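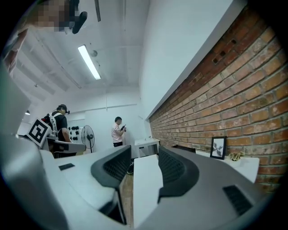
Support > Fusine pickups > Fiddle and mandolin > Ticket 371

Reported fault: hum and intermittent dropout from a Fusine fiddle pickup going into a Plillirden two-channel preamp. The band is the Naton String Band, four players, fiddle and mandolin both on pickups. The hum was first heard at Psarras Hall during soundcheck and was still there at home the next night. Mandolin on the same preamp is clean. I have tried the fiddle lead in different positions, including well clear of anything else on the floor. A dark cable lying in a loop on brown floorboards, like the one in the photo, is how our leads usually end up, and straightening ours out made no difference to the noise.

Opened April 8, 2026. Status: closed.

Details supplied with the ticket
Hum sits at 100 Hz with some buzz above it. It drops if I touch the metal of the jack. Dropouts are separate and happen when the fiddle is lowered from the shoulder. Lead is 10 metres. Preamp runs on its own power supply. Phantom power is off at the desk.

Reply from support
Please swap channels on the preamp, then swap leads, one at a time, and report which item the fault follows. Don't change the gain between tests. If you have a multimeter, measure from the sleeve of the plug to the body of the jack with the preamp disconnected.

Update 1
Swapped channels. Fault follows the fiddle. Swapped to the mandolin lead. Fault stays with the fiddle. Ran the preamp on battery and the hum went down a little but did not go away. Sleeve to jack body reads 1,610 ohms and jumps around when I wiggle the plug. 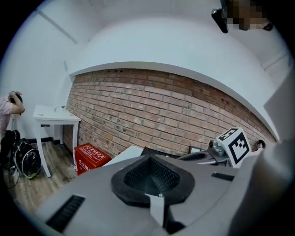
Grey housing with vent grille at left.

Reply from support
That reading should be close to zero. The ground connection inside the jack has most likely lifted. The early Fusine jacks use a small crimped tag, and it can work loose if the clamp is overtightened against the ribs. Remove the clamp, slide the cover back and check the tag. Do not put heat near the element wire. If you would sooner not solder, send the jack only and leave the pickup on the bridge.

Update 2
Cover off. Tag was loose and the wire was holding by two strands. Trimmed it back and resoldered. The clamp screws are tiny and so is the cork pad, and I lost one screw under the fridge while doing it. For the refit I laid everything out in a shallow box first. An open black box on a white table with the lid standing up at the back, as in the picture below, is a good arrangement for this job, and even something as thin as the pale yellow-green stick in that one is easy to spot against the dark inside.

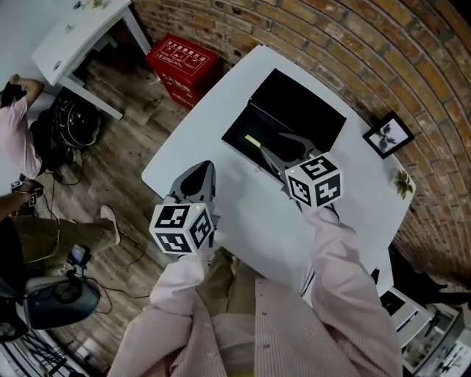 Retest was done with the fiddle back under normal string tension and the preamp on mains power. Sleeve to jack body is now a steady zero on the meter. No hum with the gain where it was before, and no dropout when lowering the fiddle. I played through a full set list at home with the mandolin on the other channel and did not hear the buzz. For anyone doing the same repair, a white tabletop like the one in the photo is easier to work on than my dark kitchen bench, where I had to feel around for the cork. A replacement clamp screw is still needed.

Reply from support
Screw and spare cork pad posted. Tighten by hand until the clamp stops moving, then a quarter turn. Closing the ticket. Reply on this thread if the hum returns.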